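Last updated: Friday, August 14, 2020

Why Did the Robot Squeeze Too Hard?

Pick up something soft near you. A sock will do, or a stuffed animal, or the sleeve of your own shirt while you're wearing it. Now notice how little you had to think about it! Your fingers closed, they felt the cloth, and they stopped squeezing when they had a good hold. You have been practicing that since you were a baby, and you're so good at it by now that it hardly feels like doing anything.

A robot has to have all of that put in by somebody, and sometimes a piece of it goes wrong. This is the story of one of those times. It happened in February to a robot named Gulix, in a workshop in the town of Trirley, and the thing that came off worst was a pillow.

Gulix is a folding robot. It has one long arm bolted to a table, and its job is to pick up towels and blankets and pillows, fold the ones that fold, and put everything in a tidy pile. On most days it's a slow but very polite worker. On the day of the trouble it picked up a pillow, and its fingers closed, and then they kept on closing. The cloth bunched up, a motor started to hum in a way motors shouldn't, and there was a long ripping noise - and then there was stuffing on the table, on the floor and (for weeks afterward) in the pencil drawer.

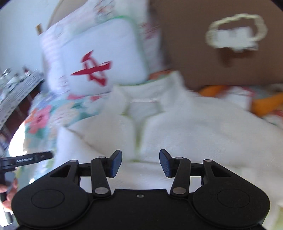 To see what went wrong, we need to talk about how a robot hand knows when to stop. Many robot hands have only two fingers, which come together from the two sides like a crab's claw. Picture a gripper like that, with blue pads at the tips and fine ribs on the inside of each one, held open over a heap of soft white fabric. Those little ribs work like the bumps on the bottom of your sneakers, helping the pads hang on so the cloth doesn't slip away. But ribs can't feel anything. They don't know if they are touching a blanket or a brick, and so a hand needs some other way of finding out how hard it is pushing.

Gulix does it by listening to its own motor. When the fingers close on empty air, the motor has an easy time and uses only a little electricity. When the fingers meet something, the motor has to work harder and uses more. The robot's computer checks that number over and over, and when it climbs high enough, the computer says, "That's plenty, stop there." You do something a bit like this when you push a heavy door. You can tell how heavy it is by how hard your arms are working, even with your eyes shut.

Now, the stopping number for Gulix was supposed to be 14. The program that looks after it is called Zomau, and Zomau had just been given an update, the way a tablet or a game gets one. Somewhere in that update the 14 was swapped for a 70, which had been the number for lifting wooden crates. Crates don't mind a hard squeeze. Pillows do.

You may be wondering why the computer didn't notice that something was wrong. Well, from the computer's side, everything looked fine! It had been told to squeeze until 70, and it was squeezing until 70, just like a good robot. Computers are wonderful at following instructions and very poor at asking, "Are you sure you meant that?"

Luckily, there was a big red button on the wall. It's called an emergency stop, and pressing it cuts off the power to the arm. One of the engineers got to it in 2 seconds. No one had a hand anywhere near the fingers, and that was no accident either, as the workshop has a yellow line painted on the floor and people stay behind it whenever the arm is switched on.

Afterward the engineers put the right number back, and then they did something else that I like even better. They added a second check, so that if the squeeze ever goes above 20 while Gulix is holding something soft, the fingers let go, whatever the main number says. Then they tested it on old towels, 219 times, before they let it have another pillow.

If you ever visit a place with a working robot, ask where the red button is, and ask where you're allowed to stand. Grown-ups who work with robots love to be asked, and they will probably tell you a great deal more than you wanted to know.

This site uses cookies to remember your settings. By continuing to read, you agree to our use of cookies.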